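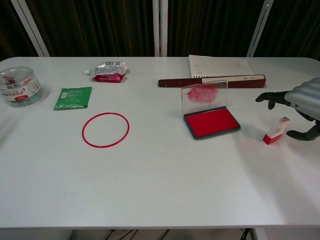
The hand over the stamp on the practice table, with the ink pad open.

Stamping cell: new setup at Linden

The stamping cell is back in use after its January service, and anyone booked on it should read this first, as the setup has changed.

The forearm cover has been replaced. The old one had split along two of its folds and was catching at the wrist. Zofia Walczak fitted the new one and ran the hand open and closed 60 times without the arm moving, then did the same with the arm at full reach. Please don't pull the cover back to look at the wiring. If the wrist feels stiff, stop and tell her.

The black fingers now get wiped at the end of every session. Red ink builds up on the tips and the stamp starts to slip. Use a damp cloth first and a dry one after, and leave the solvent in the cupboard. The Alora controller should be off while you do it.

The ink pad lid has to be fully up before a run starts. A half-open lid was behind 3 of the stops logged last term. Lay the stamp on its side, at an angle, near the pad. The other things on the table (the packet, the pouch, the red ring and so on) can go where you like, provided they are clear of the pad and the notebook. Close the curtain behind the table too, or the Tsai camera picks up the window.

The cell had done 1,018 runs when it was shut down for the service. It has done 284 since, and the grip has needed resetting once. Zofia would like the finger gap checked each morning before the first run, using the gauge in the top drawer, and the reading written in the Rirnivance log.

Spare finger tips are on order. Until they come, please don't swap tips with the other cell.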